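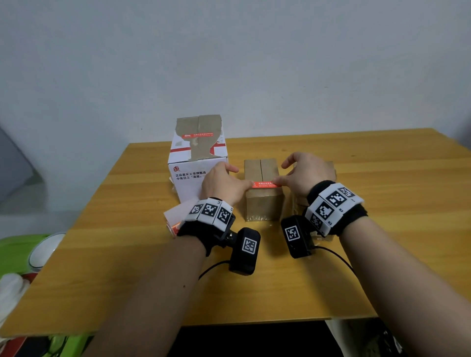

Last changed: June, 16:35, by Josué Sales

Troken Robotics Club
Minutes of the project meeting

Chair: Falcão. Minutes: Josué Sales. The meeting was opened at 15:00 in the usual room.

1. Minutes of last time
They were accepted with one correction: the name of the second gripper is Fanness and not Faness.

2. Box handling task
The group has now 238 recordings of hands working with cardboard boxes. Labels and tape are still the difficult part. Falcão explained that the thin red-orange strip on the small brown box needs both hands, one at each end, and the gripper of Milness can hold only one end. It was discussed if we should leave labels out of the June demonstration. Decision: we keep them, but only for the small box.

3. Marker wristbands
The white tiles on the black bands must face outward before every session. Josué will write this on the checklist. The cables should have more free length on the table.

4. Budget
We can spend 2000 until the end of the term. Of this, 35 is reserved for tape and new boxes. The request for a second lamp was moved to the next meeting.

5. Tasks
Falcão: test Milness with 5 different box sizes.
Josué: checklist, and sort the recordings by type of box.
All: please give back the keys of the cabinet.

The meeting was closed at 16:10.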